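Greldtale Evening School
Interior Care and Small Room Planning
Handout 6: The ceiling and the upper part of the room
Prepared by Meron Gebreyes

Bring this handout on Wednesday, together with your floor plan from Handout 5. We will need both.

1. Why we have a separate lesson for the ceiling

In the first five lessons we worked with the floor and with the furniture. Most students made good plans, but in almost all of them the ceiling was left as a white rectangle with no notes. I ask you to correct this. The ceiling is the largest surface in a room which is not covered by anything, and it decides how the light comes back to the people who sit or work below.

Please remember these words, because I will use them in the next lessons also:

Reflected light: light that reaches you after it touched a surface.
Hot spot: the part of the ceiling where the light is so strong that the color is lost.
Upper zone: everything above the eye level of a standing person.
Hanging line: any cord, strap or cable that goes down from a higher point.

2. Color of the ceiling

A pure white ceiling gives the most light but it can feel cold in the evening. A pale beige gives a little less and is softer for the eyes. In the Drivness reading room, which was built in 1933, the ceiling was painted three times before the users were satisfied, and the last color was a beige. The owners did not change the lamps at all.

When you test a color, paint a piece of board and hold it flat against the ceiling. Do not judge it on the wall. Look at it in the morning and again after dark.

3. Cords, cables and straps

In the upper zone a hanging line is seen more than on the floor, for the reason that there is nothing behind it except a plain surface. Follow these rules in your plan:

Draw every hanging line, also the temporary ones.
Write the color of it. A bright cord against a pale ceiling becomes a strong shape.
Keep thin cables together in one path along a wall or the edge of a panel.
Leave 200 mm free between a hanging line and the leaves of a plant.

4. Vents

A vent grid must stay open. Do not put a curtain, a poster or a tall plant directly in front of it. If the grid is dark and the wall is light wood, the contrast is high, and some people want to hide it. I prefer to leave it visible and to clean it two times in a year, in November and in spring. Use a soft brush first and after that a damp cloth.

5. Reading a real room
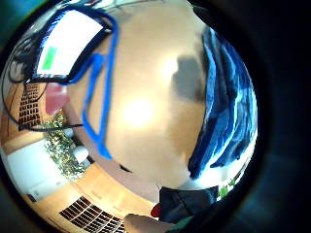 Photo: Nuria Bogale / Shemweta course archive

Begin with the light on the ceiling. The brightest place has lost its color completely, and next to it lies a soft dark gray shadow. Then look for the hanging lines. The blue one is easy to find against the beige, and the thin black ones by the panel take more time. On the wooden wall there is a dark grid of the kind we discussed in section 4. Notice also how much the green plant does for this side of the room, with so many small leaves near the wood.

Exercise A. Make a list of the hanging lines and write for each one if you would keep it, move it or hide it.

Exercise B. Choose another ceiling color for the room and explain in five or six sentences what would change for the shadow.

6. Homework

Measure the height of the ceiling in one room of your home. In my own kitchen it is 2530 mm, and I write it on the plan in the corner, next to the scale. Mark the lamp, the vents and all hanging lines. Use the Rereo symbol sheet, page 2, and please do not invent new symbols.

Give the plan to Nuria Bogale before the start of the next lesson. Plans in pencil are accepted.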